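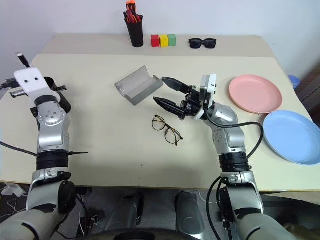
Diary > Robot club > Term one

November 19, 2024

Glasses night again! I'd been looking forward to it since breakfast, and then of course I got to the lab late and Satish had already bagged the comfy chair. Our bit of the project is the tidying task -- specs into the case, lid shut, nothing scratched -- and we've got to have it going for the Urrego demo or we drop back to stacking cubes like the first years. I like the cubes, but still.

I drove first (we call ours Otik, the other team's is Ikska, don't ask me who picked them). The case is fine once it's open. It's the glasses that do my head in. They're the round tortoiseshell ones, and when the arms of them are unfolded there's just so much to catch on things. I went in too low twice and shoved them along the table, then got hold of one side and felt like a genius for all of four seconds before they slid out again. Satish says I come in too fast. He's right, annoyingly.

We saved 34 runs by the end, which makes 344 altogether. The plan says 2,000 and I try not to think about that. We did agree to leave the sunglasses for another week, as they fold flatter and I reckon they'll be a doddle after this.

Missed my bus, chips on the way home -- must remember to write up the Siltumis form before the next session, and ask if we can have the lab for an extra hour.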